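How Electricity Gets to Your House

Flip a light switch and the lamp comes on right away. The electricity that lights it was made at almost the same moment, maybe many miles from where you are sitting. Very little of it was waiting around in storage. This page follows electricity from the place it is made to the outlet in your wall.

What is electricity?

Everything around you is made of atoms. Atoms are far too small to see. Inside every atom are even smaller parts, and one kind is called the electron. In some materials, electrons can move easily from one atom to the next. Copper and aluminum are like this. Materials that let electrons move easily are called conductors.

In other materials, such as rubber, glass and most plastics, the electrons stay close to home. These materials are called insulators.

When a lot of electrons are pushed in the same direction through a conductor, we call that an electric current. A wire is a conductor, usually copper, with an insulator wrapped around it. The copper carries the current. The plastic outside keeps the current from going where it shouldn't.

Making it move

Electrons need a push. In 1831 a scientist named Michael Faraday found that if you move a magnet near a coil of wire, a current flows in the wire. Stop moving the magnet and the current stops too.

Most power plants still use this idea. They have a machine called a generator, which has magnets and very large coils of wire. One part spins past the other, and current flows.

Something has to do the spinning. Usually it is a turbine, which is like a big fan working backward. A fan uses electricity to turn its blades and push air. In a power plant, something pushes on the blades and the turning makes electricity.

Different plants use different things to push the blades:

Coal, gas and nuclear plants boil water, and the steam pushes the turbine.
Hydroelectric plants use falling water from behind a dam.
Wind turbines use moving air.

Solar panels are different. They have no turbine and nothing spins. Sunlight hits a thin layer of material, often silicon, and knocks electrons loose so that they flow.

The long trip

Power plants are often far from towns. A dam has to be where the river is, and wind turbines go where it is windy. So the electricity has to travel.

Wires get a little warm when current flows through them. That heat is wasted energy. The more current there is, the more energy is wasted. Engineers get around this by raising the voltage. Voltage is a measure of how hard the electrons are being pushed. With a higher voltage, you can send the same amount of power using less current, so less is lost along the way.

The machine that raises the voltage is called a transformer. It has no moving parts in the middle, just coils of wire around an iron core. Transformers hum, and if you have ever walked past a fenced area full of gray metal boxes and heard a low buzzing, that was probably what you heard.

After the voltage is raised, the electricity goes out on transmission lines. These are the thick wires on tall steel towers that you see beside highways. They can carry hundreds of thousands of volts. The wires are usually bare metal with no plastic on them at all. They are kept safe by being very high up, and by hanging from stacks of disks made of glass or porcelain, which are insulators.

Coming into town

Let's follow one line into a town called Judbridge. Judbridge gets its electricity from a dam 70 miles to the north. The line crosses farms and a forest, goes past the smaller town of Tandville, and ends at a substation behind the Judbridge bus garage.

A substation is where the voltage comes back down. It has transformers that do the opposite job from the ones at the dam. It also has big switches, so workers can turn off one part of town to make repairs and leave the rest on. Judbridge is divided into 11 parts this way. There is a tall fence around the substation with warning signs on it. Never climb a fence like that or reach through it, even to get a ball back. Ask an adult to call the power company.

From the substation, smaller lines run along the streets on wooden poles. In some neighborhoods they are buried underground.

Mircea Ghiță has repaired lines in Judbridge for many years. He says most power cuts there are caused by trees. "A branch leans on a line in the wind, and the equipment shuts that line off to protect it," he says. "Squirrels are second." In July, when thunderstorms are common, he keeps his boots by the front door.

Look for a gray metal can near the top of a pole on your street. It is another transformer, and it brings the voltage down one last time. In neighborhoods with buried lines, it may be in a green metal box on the ground.

Into the house

In the United States, the electricity that comes out of an ordinary wall outlet is 120 volts. That is much lower than on the big lines, but it is still strong enough to kill a person.

Before it reaches the outlets, the electricity goes through a meter. The meter measures how much your home uses so that the power company knows what to charge. The unit is the kilowatt-hour. If you run a 1,000-watt microwave for one hour, you have used one kilowatt-hour. Older meters have a metal disk that turns faster when more electricity is being used. Newer ones show numbers on a screen.

After the meter comes the breaker panel, a metal box that might be in a basement, a garage or a hallway. Inside are rows of switches called circuit breakers. Each one controls a circuit, which is a loop of wire that serves one part of the home. If too much current flows through a circuit, its breaker shuts it off before the wires can get hot enough to start a fire.

Why a loop?

Electricity only flows if it has a complete path out and back. That is why a plug has at least two prongs. One is connected to the wire that brings the current in, and the other is connected to the wire that takes it back. When you turn off a lamp, the switch opens a small gap in the loop, and the current stops.

Many plugs have a third prong, which is round. This is the ground. If something goes wrong inside a machine and the metal case becomes connected to the current, the ground wire gives the electricity a safe path to follow, and the breaker shuts off.

Back and forth

The electricity in your walls does something odd. It changes direction all the time. In the United States it goes through this back-and-forth pattern 60 times each second. This is called alternating current, or AC. Transformers need current that keeps changing, and that is one big reason power companies chose it.

A battery makes direct current, or DC, which flows one way only. Phones and laptops need DC, so their chargers change the AC from the wall into DC.

Keeping it balanced

The amount of electricity being made has to match the amount being used, minute by minute. People in control rooms watch this day and night. At 3 in the morning most people are asleep and not much is needed. At 5 in the afternoon people come home, start cooking and turn on the air conditioning, and the need goes up. The control room can ask a dam to let more water through, or ask a gas plant to start up. Some places now have very large batteries that fill up when there is extra power and give it back later.

All the plants, lines and substations connected together are called the grid. If one plant has to stop for repairs, others can usually make up the difference.

Staying safe

Don't put anything into an outlet except a plug.
Keep water away from outlets and anything that is plugged in. Dry your hands first.
Pull on the plug to unplug something. Don't pull on the cord.
Tell an adult if a cord is cracked or if you can see metal wire.
Fly kites in open fields, far from power lines.
If you see a wire on the ground outside, stay far away and get an adult. It may look dead and still be carrying current.
Don't plug one power strip into another one. Space heaters should go straight into the wall. 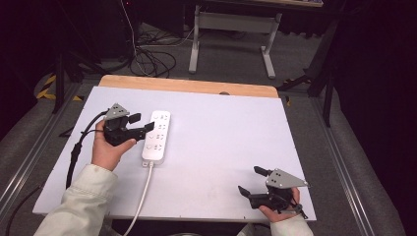 A power strip gives you more places to plug things in, but it doesn't give you more electricity. Everything on it shares the current from a single wall outlet. A few small things, like a lamp and a phone charger, are usually fine together. A heater or a toaster uses much more, and the cord can get too hot.

Words to know

Circuit: a complete path that current can flow around.
Conductor: a material that electrons move through easily.
Generator: a machine that turns motion into electricity.
Grid: all the connected power plants and lines.
Insulator: a material that electrons do not move through easily.
Transformer: a device that raises or lowers voltage.
Voltage: a measure of how hard electrons are being pushed.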